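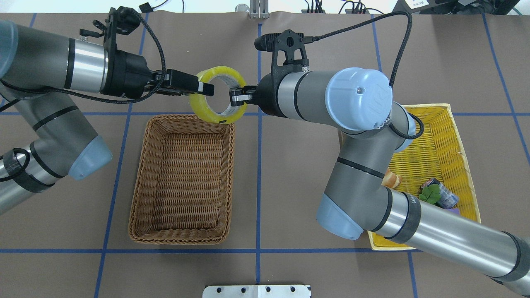
December 5, 2025

Dehumidifier in the cellar read 44 percent at seven this morning. It has held within a point since I resealed the hatch in October, so I am leaving the setpoint alone until the frost comes.

Packed the second batch of letters. The Doolan boxes are a single-wall board and the bottoms sag once the weight passes 22 pounds, so I ran two strips of tape along the seam and one across each end. Clear tape sticks poorly to this board when the room is cold. I brought the flat boxes upstairs the night before and the flaps held. Each box got a sheet of blotting paper at top and bottom and a number in pencil on the short side.

The running total is 1,626 letters, 23 of them without envelopes. I filed those by paper size and watermark. Two carry the same Wunach mill mark as the 1950s household accounts, which narrows the date, though the handwriting is a different person's. Left them under "undated."

Mairéad Conneely phoned at noon about the index. She wants surnames first and townland second. I had built it the other way round. Changing the sort order took four minutes; correcting the entries where I had typed both into one field took the rest of the afternoon, and I am only as far as M.

Aidan Costello returned the flatbed scanner. The lid hinge is still stiff. Test scan at 600 dpi showed a faint vertical line two inches from the left side, same place as before he cleaned it. Will try the other cable tomorrow, then the glass.

Supper late. Rain from nine. Cellar at 45 when I went down to turn off the light.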